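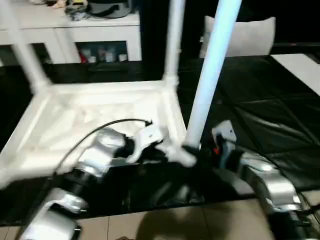

# Wrapping Chairs for Summer Storage: Final Report

Team Florkov, Thursday section, 4/16/26

Every June the Pillside study rooms get emptied for floor work, and the chairs come back in the fall with scuffed legs. Our project was to find a way to protect them with paper alone, no plastic wrap and no foam. We had a materials budget of $200 and we loved this project from the first afternoon!

## What we tried

We started with the chair standing on the floor, the way most people would. It's a bad way to work. You end up on your knees, the roll wanders off under the table, and the lower part of each leg gets one sloppy turn of paper before you run out of patience. Our first chair took 630 seconds and the wrap slid down as soon as we picked the chair up.

Then we turned the chair over and put it on a tabletop. With the legs pointing up you can start at the foot and wind down toward the seat, and the joint where the leg meets the seat frame is right in front of you. That joint was our biggest problem spot — the paper has to change direction there, and if the last turn is loose, everything above it loosens too.

We compared three wraps:

- **Straight turns.** Fast, but gaps open up when the chair is lifted.
- **Half overlap.** Each turn covers half of the one before. It uses more paper and holds much better.
- **Half overlap with a lock fold.** Same as above, with the strip folded back on itself at the seat corner and tucked under. This was our favorite by a mile (one of us did it so many times that the rest of us stopped competing).

## Paper use

We logged 3473 inches of strip over the whole project, counting the wasted pieces. Most of the waste came from pulling too much off the roll at once. A long strip wants to loop and crease, and once it has a hard crease it won't lie flat around a tube. Pulling one arm's length, winding it, and pulling again fixed nearly all of that.
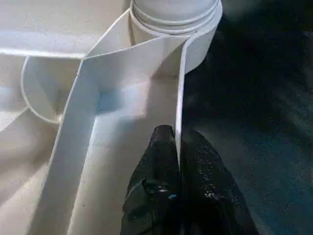 Wouldn't precut strips be easier, one reader of our draft asked, so that the roll could stay out of the way? We tested it the next day in the Rathnayake room. Precut strips stay neater on the table, but every leg then has an extra loose end to tuck, and the loose ends are where the wrap fails. For the seat rim, though, the reader had a great point, and we now recommend precut pieces there.

## Still open

We didn't get to test the wrap with chairs stacked, and the stacking cart we'd signed up for through Atis was booked until after our deadline. We also want to try a narrower strip on the corners. Our measurement sheets and the folding diagram for the lock fold are in the appendix, along with the 630-second first attempt, which we kept in the averages.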